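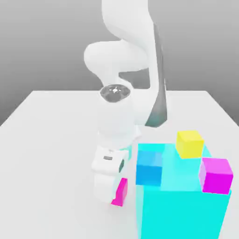 Tegan Lowther

Home Stories Music Archive

So my uncle Apolinar Maldonado played upright bass for a living, or for most of one, and the night I want to tell you about he was 72 and had a head cold. He'd been booked at the Quezada, over in Hernley, and he asked me to drive because the bass wouldn't fit in his car anymore (he'd bought a smaller car, don't ask).

"You can turn pages," he said.

"You don't use pages."

"Then you can hold my cough drops."

The Quezada seats 130 if you count the stools by the ice machine. It was raining sideways and the drummer was stuck in Ultitdale with a dead battery, so at eight o'clock what they had was a bass, a piano and me with a pocket full of cherry lozenges. I figured they'd cancel. Apolinar blew his nose, tuned up and started walking that line of his, the slow one, the one he used to play in our kitchen while my mom burned the rice.

I hadn't heard it in years! I'd forgotten how it leans back on the third beat, like somebody getting comfortable on a porch. The piano player waited and waited and then put down one chord, so soft I thought I'd made it up.

There was a woman up front in a wet coat who never took it off. Between tunes she called out, "Do you know 'Rerno'?" and my uncle went completely still. He wrote "Rerno." He wrote it before I was born and as far as I knew he'd played it 4 times, all of them for the same person.

"I used to," he said.

"You used to rush it," she said.

Somebody laughed. He held his hand out behind him and it took me a second to figure out he wanted a cough drop. I gave him two. Then he played it, and he rushed it, and she put her face in her collar and shook, and I couldn't tell you if that was laughing or the other thing.

He had me drive her home too. The bass got the back seat, so she rode up front with me and he sat sideways under the scroll, sniffling, the whole way to Ultitdale.

Search stories Go

Contact | Copyright Tegan Lowther | Back to top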